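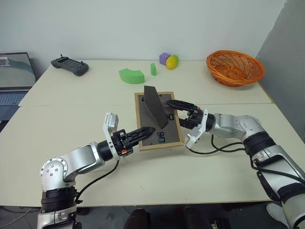
I've been reading the comments under Renu Negi's column on school skirts, all 200 of them, and I wish I hadn't. She wrote that her son's school in Likar now lets any pupil wear any item on the uniform list, and that a few of the boys wore skirts when it got warm. By lunchtime people were telling her she had ruined a generation.

I went to a boys' school where the rule was grey wool trousers all year. In June we sat in them and sweated. One afternoon Ka-ming Tam came in wearing his sister's netball skirt and was sent home before registration. The head wrote to all 180 families about standards. Ka-ming is an accountant now and still has the letter.

What I notice in these arguments is how fast they leave the clothes behind. The column was about heat, pockets and the price of trousers. The replies were about the army, the birth rate and what somebody's grandfather would have said. My own grandfather wore a sarong at home every evening of his life – he was a welder, and it was comfortable.

I don't own a skirt and have no plans to buy one. I did wear a pink shirt to work in October and got two remarks before I'd sat down, both from men, both meant kindly I think. One asked if my wife had picked it. She hadn't. It was in the sale at Ostermann and it was the only one left in my size.

Renu says she is writing a follow-up on school shoes. I'll read that one and stay out of the comments.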